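Fenville Adopts Plain Rules for Online Forums and Neighborhood Apps

FENVILLE, 2019-03-08 – The Town of Fenville is thrilled to announce a new local code for online message boards, one of the first in the county to say in plain words what a site owes the people who post on it. The code passed this week and takes effect in May.

Under the code, any forum or neighborhood app that signs a service agreement with the town must tell users when a post is taken down, name the rule it broke, and give them 15 days to appeal. Replies to appeals are due within 12 days. Sites that have no agreement with the town are not covered.

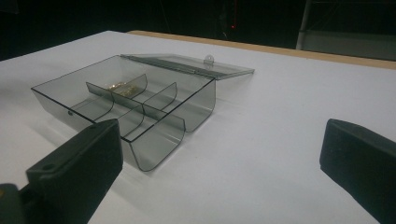 What Changes for Residents

People who use the Panyasiri community board, which carries road notices, lost pet posts and plenty of lively talk about parking (we read all of it!), will see a new "Why was this removed?" link beside every deleted post. The board has agreed to switch the link on early, and we could not be happier about that.

Residents sent in 345 written comments on the draft. Many asked for shorter wording, and they got it. The section on account suspensions now fits on a single page, and a first suspension can last no more than 30 days.

Working With Our Neighbors

Lutstead and Arneck have both asked for copies of the code, and staff from the three towns will meet in May to talk about a shared appeals form. A common form would be a real help to people who live in one town and post in another, as so many around here do.
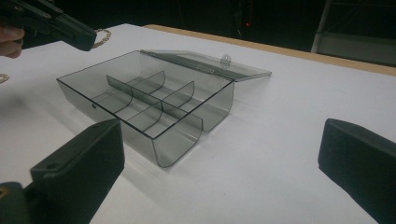

Smoky gray plastic box with its lid open.

The full text of the code is available at the Fenville clerk's office and at the public library front desk. Large-print copies are ready now, and a Spanish version will follow before the code takes effect.

Media contact: Town of Fenville, Office of Public Information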